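Felt cloth on a work table: glue it, clip it or leave it loose?
Forum: Home > Furniture and Surfaces > Table Coverings
Replies: 9 | Views: 2,482

bench_ledger
Joined: May | Posts: 118

Looking for advice on securing a felt cover to a rectangular table. The table is used for sorting household things before they go back to their shelves, and for small repairs. Bare top is hard and noisy. A metal object set down on it can be heard in the next room.

I bought a felt cloth with rounded corners from Prukex. It is cut to sit on the top with no overhang. Weight is adequate for paper and plastic. It moves when something heavy is dragged.

Options as I see them:
1. Spray adhesive over the full underside.
2. Double-sided tape at the perimeter.
3. Non-slip rug underlay, cut 2 inches short on every side.
4. Nothing.

I would like to be able to remove it for cleaning.

tarn_wick
Posts: 1,191

Option 3. Adhesive rules out removal, so you have already eliminated option 1 by your own requirement. Tape at the perimeter holds the edge but the middle still ripples, and the residue on a finished top is a nuisance. Open-weave underlay, the rubbery kind, not the foam kind. Foam compresses under a lamp base and leaves a dip.

Quillon

Disagree on tape. I have had carpet tape under a felt cover for four years with no rippling. The trick is to tape in an X as well as around the edge. Residue comes off with mineral spirits. Test on the underside of the table first.

tarn_wick

Four years without lifting it is not the use described. He wants to take it off and clean it.

Lucero Mamani
Posts: 118

Same question came up at our place in Brastby last May. We run a felt top on a sorting table and tried tape, then underlay. Underlay stayed.

The larger problem was cords. A power strip lying on felt grips the cloth slightly, and a pull on any plugged-in cable moves the strip and the cloth together. Ours has a strip at the upper left and a desk lamp plugged in beside it, so this matters more than what you do at the corners. Teal cloth, for anyone asking about color. It is dark enough that white lint is obvious, and toilet paper is the worst source of it.

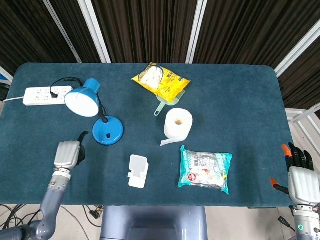
1. Strip. Leave it lying flat, near the side it is fed from, so the supply cable leaves by the shortest route.
2. Lamp. Put the base close enough that the cord has slack. The blue one we use has its switch on the base, so pressing it also presses the base down into the cloth. No movement.
3. Paper roll. Stand it on end. On its side it travels. Tear off the loose end before you start or it gets dragged under other things.
4. Snack bags and scoops. Light items do nothing to the cloth either way. Stack the bag over the scoop if you are short of room.

Quillon

Point 1 I would go further on. Strip should not be on the table at all. Screw it to the underside or the back edge. Felt under a loaded strip is a poor idea. Dust collects in sockets that face up, and if it is a synthetic felt you have a meltable material against a thing that can warm up.

Lucero Mamani

Load is one LED bulb. I agree for heaters, glue guns and anything of that kind. For a lamp I do not see the case. I also need to lift the strip away when the cloth comes off, and I do not want to be under the table with a screwdriver to do that.

Quillon

Keyhole slots. Most strips have them on the back. Two screws in the apron, strip lifts off by hand. No screwdriver after the first time. The load is one bulb until someone plugs in something else.

bench_ledger

Useful. Two follow-ups.

First, does the underlay print a pattern through the felt? Mine is thinner than I expected. Second, what is the cleaning method? The label says Irnance blend and gives no wash symbol.

tarn_wick

Pattern: it can, if the felt is under 2 mm. Rub the surface flat with a hand and look at it under a low lamp. If the grid shows, turn the underlay so the weave runs with the long side of the table. It will still be there but it reads as texture.

Cleaning: vacuum with the upholstery head, then a lint roller. Do not machine wash. Felt shrinks unevenly and a cover cut to the exact size of the top will not be that size again. Rounded corners go first.

hollisgray

Blend felt with a high polyester share will take a cold hand wash. I have done it with a cover from Châu and measured before and after, no change. Wool content is what shrinks. Burn test on a trimmed thread will tell you which you have: polyester beads, wool turns to crushable ash and smells of hair. Do it over a sink.

tarn_wick

Fine if the share is known. On an unmarked blend I would still stay with the vacuum. For a food spill, blot with a damp white cloth and leave it to dry flat.

bench_ledger

Went with underlay, open weave, cut short on all sides. Cloth no longer moves under a full toolbox dragged toward me. Grid is faintly visible at the left end and I have stopped looking at it. The strip is on keyhole screws along the back apron. Thread test gave a bead with some ash, so presumably both. Vacuum only.

One remaining issue: the edge at the front right has started to curl where my forearm rests. Is there a way to set a felt edge without stitching it?

hollisgray

Steam iron held above it, not on it, then a heavy book overnight. If it comes back, run a thin line of fabric glue along the underside of the edge, cloth off the table, and let it cure on baking paper.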